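Setting Up a Two-Tier Drinks Station on a Small Table

Home > Kitchen and Dining > How-to
Updated 31st August

This page covers the arrangement of a drinks station on a side table or desk, using one two-tier shelf. It assumes that the shelf is already assembled. For assembly, see the Misitz shelf guide.

What you need

- A two-tier stand, metal frame, with open sides
- Bottles, sorted by height
- One large pitcher
- A clear container for citrus
- One small screw-cap bottle for syrup or juice
- A notebook for recipes
- A damp cloth and a dry cloth

Step 1. Clear and wipe the table

Remove everything. Wipe along the grain, then dry. Leave the surface bare for 20 minutes before placing the stand.

Step 2. Place the stand

Set the stand toward the back of the table, parallel to the edge. Press down on each corner of the upper shelf in turn. If a leg rocks, put a felt pad under it. The Edet pads are thin enough to stack.

Step 3. Measure the gap between shelves

Measure from the top of the lower board to the underside of the upper board. Any bottle taller than this goes on the upper shelf or in a cabinet. Allow a finger's width above the cap, or the bottle will have to be tilted to get it out.

Step 4. Load the lower shelf

Heaviest items go here. Spirits stand in the center and on the left, labels forward. Limes go at one end in a clear container, so that it is obvious when they are running low. Use glass if possible - plastic holds the smell of citrus oil. Do not wash limes until they are needed.

Step 5. Assign the table surface

The pitcher stays on the table, to one side of the stand. Filled, it is too heavy to lift down from a shelf safely. Small bottles also go on the table. Keep the area directly in front of the stand for whatever is being poured at the moment.

Step 6. Position the notebook

Put it on the opposite side from the pitcher. Route any cable behind the stand where the table allows.

Refilling small bottles

Rinse with hot water, drain upside down, and fill with a funnel. A 100 ml bottle of lime juice is enough for one evening. Discard what is left the next day. Simple syrup keeps longer in the refrigerator. Caps in different colors save labeling: Su-bin Sun, who tested this layout, uses green for lime and orange for bitters.

Changing the layout

Left-handed users should mirror steps 4 to 6. On a narrow table, move the pitcher to the upper shelf and fill it there only halfway.

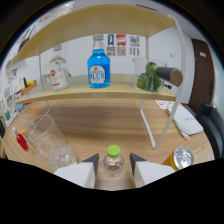
Before the first use, take out each bottle once and put it back. If a neighboring bottle has to be moved to do this, there are too many on the shelf. Move the least used one to the upper tier and try again.

Text: Somtochukwu Okonkwo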